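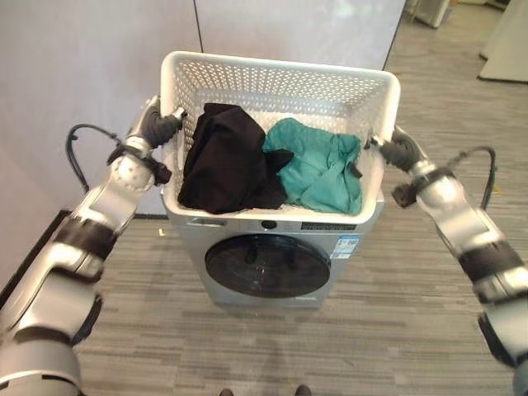
*Basket up on the washer, darks and the teal in together.*

I used to put the laundry basket on the floor. Everyone does, I think, and then you spend the whole job bobbing up and down like one of those drinking birds. Our machine is a front loader with a perfectly good flat top, so the basket lives up there now while I sort, and my lower back has stopped sending me rude messages.

A few things I've picked up along the way, mostly by getting them wrong first.

## Get a basket with holes

Mine is plain white plastic with little round holes down the sides. I had a lovely lined wicker one before that (a present, sorry Ilse) and anything damp left in it overnight smelled like a pond by breakfast. Plastic with holes lets the air through, and you can hose it down in the backyard when it gets grubby. Look for a thick, rounded rim too — a thin one really digs into your fingers on the way out to the line.

## Take it down before the spin

Ours spins hard enough to walk a full basket right off the edge. I found this out at 6 in the morning and so did the rest of the house. If you must leave something up there, a square of that rubbery drawer liner underneath helps a bit.

## Darks and in-between colours

Black goes with black, fine, but what about teal? Or that bottle green that isn't quite dark? My rule is that a new coloured thing gets its first 2 washes alone, cold, and after that it can go in with the blacks. Ilse Desmet, my neighbour and the best ironer I know, wipes a wet white hanky along an inside seam first. If colour comes off on the hanky, it waits. She's had over 90 hankies through her hands, I reckon, and half of them are faintly blue.

## Don't ram it down

Clothes tossed in a heap are fine for an hour. Clothes squashed flat so you can fit one more towel are not, and you'll be ironing the creases out all evening. I'd sooner do two trips.

## Check the tags while you're standing there

With everything up at waist height it takes no time to flip a label over, and you'll catch the 100% wool before it comes out sized for a teddy bear. Do the pockets as well! I've washed one bus card, a fair few tissues and a whole purple crayon, and the crayon was by far the worst of them. Eucalyptus oil got most of it out of the drum.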